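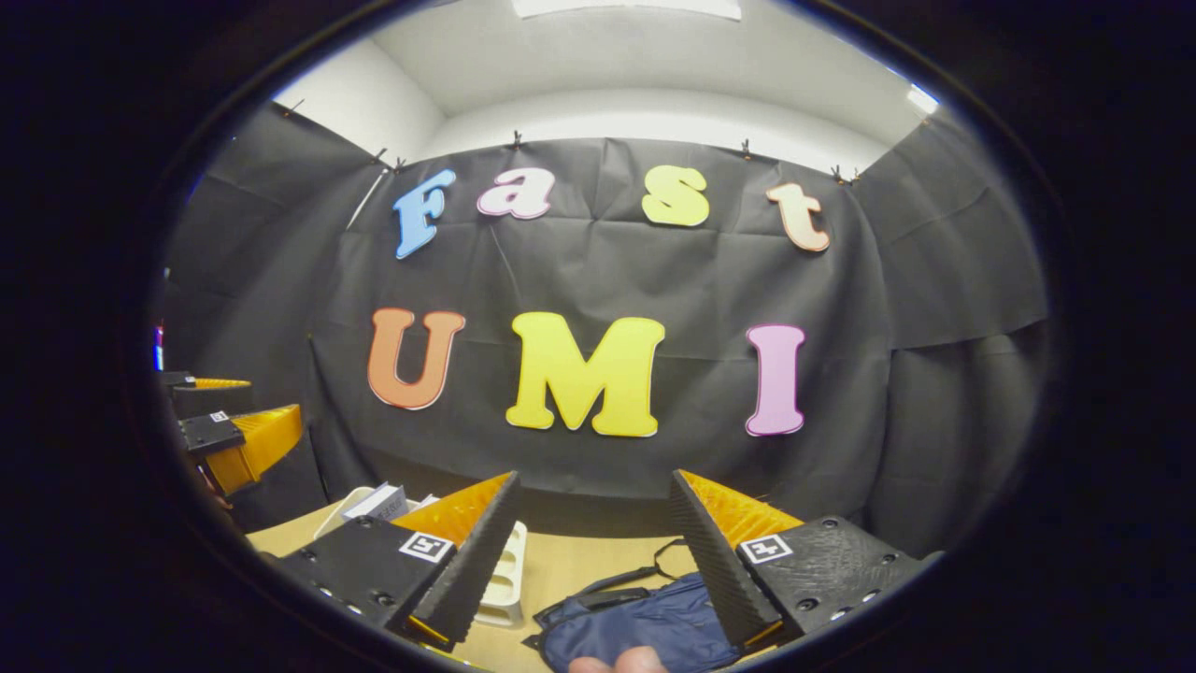
R. Venckus
Grounds and Chapel Supervisor, Hutura Cemetery
Aug 28, 2019

Winter walk-through, old section and Atau Chapel

Same sheet as the May one, with my comments under each item. I've used OK, FIX and WATCH again. FIX means before the next service, WATCH means I'll look at it every time I'm past with the ute.

ENTRANCE AND CAR PARK

1. Gates open fully and latch back: OK
Left gate still needs a good shove. The hearse got through with room to spare, so I'm leaving it.

2. Kerbs and ramps sound: FIX
The ramp beside the disabled bay has lifted at one corner where the fig root runs under it. I tripped on it myself with a box of hymn books, so I can vouch for it! I've sprayed it yellow and put a cone there. Needs grinding down properly.

3. Speed sign visible: OK
Bottlebrush cut back.

PATHS

4. Clear width of 900 mm on main paths: OK, mostly
Measured at the tap, the rotunda and the seat near the rose beds. The rose beds are tight — the edging has crept in and I had to move the tape along a bit to find my 900. Prune and re-set the edging when the ground's softer.

5. Surface firm enough for bearers: WATCH
Fine on the gravel, boggy on the grass below the tap. Six people in leather shoes carrying a coffin over wet grass is the thing I worry over most in this job. Please use the top path after rain, even if the family wants the shorter way. They're always good about it when you explain.

6. No hoses, stakes or tools left out: FIX
One rake, tines up, behind the rotunda. Not naming anybody. It's back in the shed.

HEADSTONES AND MONUMENTS

7. Hand test on uprights: FIX (two), WATCH (four)
I did all 82 in the old section with the flat-hand push, chest height, nothing heroic. Two moved enough that I've roped them off and tied on the orange tags. Four have a bit of a wobble at the base. The rest didn't budge, including the big angel, who everyone's sure is going to come down on somebody.

8. The 1826 stone: WATCH
Our oldest, and the one people come to photograph. It leans, it's leaned as long as I've been here, and my plumb line reads the same as in May. The sandstone is flaking on the weather side though, and little hands do love picking at it. I'd like a low rail. No wire brush and no bleach on this one, please, whatever the internet says.

9. Ledger slabs level, no gaps: OK
Filled one rabbit hole.

10. Glass and ceramics on graves: FIX
Three broken vases picked up. I keep the pieces in a bag with the plot number on it for a month, in case the family asks. Someone did last year and I was very glad I had them.

OPEN GRAVES

11. Shoring and boards in good nick: FIX
One of the long boards has a split running in from the end. I've painted a cross on it and it is NOT to go back on the stack, it'll make a nice shelf. The new Dilent boards are a bit slippery with dew on them, so mats down, every time.

12. Lowering device checked: OK
Webbing clean with no fraying, brake holds, ran it up and down twice with the sandbags on. Next service is already booked.

13. Barrier and cover ready for overnight: OK
Cover is 40 kg, so it's a two-person lift. I've seen people do it alone. Please don't, I've got the back to prove it.

ATAU CHAPEL

14. Exits clear and signs lit: FIX
The side door was blocked by the spare lectern (again). Moved it to the vestry. Sign over the front door is lit, the side one flickers. New tube on order.

15. Extinguishers in date: OK
Both tagged. The one near the organ was hiding behind a flower stand, so I've shifted the stand.

16. Candles: WATCH
Wax on the carpet near the front pew and a scorch mark on the lace cloth, small but it's there. Could we go to the glass holders for every service? They look just as nice and I sleep better.

17. Pews stable, no splinters: OK
Third from the back on the aisle side creaks like anything but it's solid, I sat and bounced.

18. First aid kit: FIX
Out of antihistamine cream and tweezers — bees, roses, you can guess. Also put more tissues in. They don't strictly belong in a first aid kit but that's where everybody looks for them.

19. Hearing loop working: OK
Tested with the radio. Lovely and clear up to the last two rows.

STILL OPEN FROM MAY

Tap handle by the rotunda: done.
Shed light: done.
Handrail on the chapel steps: not done. Second bracket is loose now too, so it goes to the top of my list, ahead of the ramp.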